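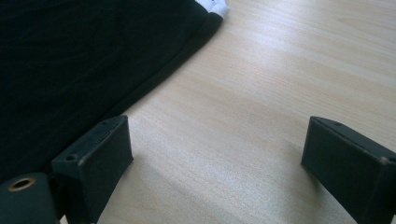 The Flat Surface Method

Most folding advice is written for shirts with sleeves. The sleeve gives the folder a reference: it goes in, the side goes in after it, and the remaining rectangle is halved. A sleeveless garment has no such reference. The shoulder is narrow, the armhole is deep, and the widest part of the cloth sits below both. Folded like a T-shirt, a tank top tends to leave the drawer lopsided.

Ebuka Akinola runs the finishing room at Tiongson, a small contract laundry that handles team kit for amateur athletics clubs. His department folds on bare wooden tables. Padded surfaces were tried and dropped. "Padding grips the knit," Akinola says. "You pull one side square and the other side comes with it. On wood the cloth slides, and you can move one layer at a time."

The work starts at the hem. On a black garment the hem is often the only line that can be read at a glance, a low ridge where the fabric is doubled, and it is straightened first. The body is smoothed upward from there with the flat of the hand. Pressing with the fingertips stretches a knit locally and leaves a ripple that the next fold will trap.

Dark fabric adds a lighting problem. Matte black hides its own creases under a lamp placed directly overhead. Akinola's tables are lit from one side as well, which throws a shadow along any raised edge.

Working With the Binding

Contrast binding makes the job easier. White trim around a black neckline and armholes shows at once whether the garment is lying true. If the neckline sits as an even U, the shoulders are level. If one armhole reads wider than the other, the body has twisted underneath and should be opened again before any fold is made.

Binding also has its own stiffness. It is a folded strip stitched over a raw edge, so it carries more layers than the body and resists a sharp turn. Left alone, it will lift off the table or roll under, taking the body fabric with it. The correction is to lay the binding flat by hand along its full curve, then fold beside it.

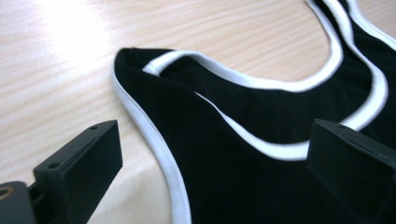 The Fold Itself

Tiongson's sequence for a vest is short. The garment goes face down. Each side is brought in to the outer edge of the neckline, so that both straps stack over the body and the armholes disappear. The hem is then raised to a point 2 inches below the neckline, and the result is folded once more.

The finished piece is almost 7 inches wide. Vasco Sequeira, who packs the orders, stands them on edge in bins of 12, neckline up, so that the trim can be checked without unfolding anything.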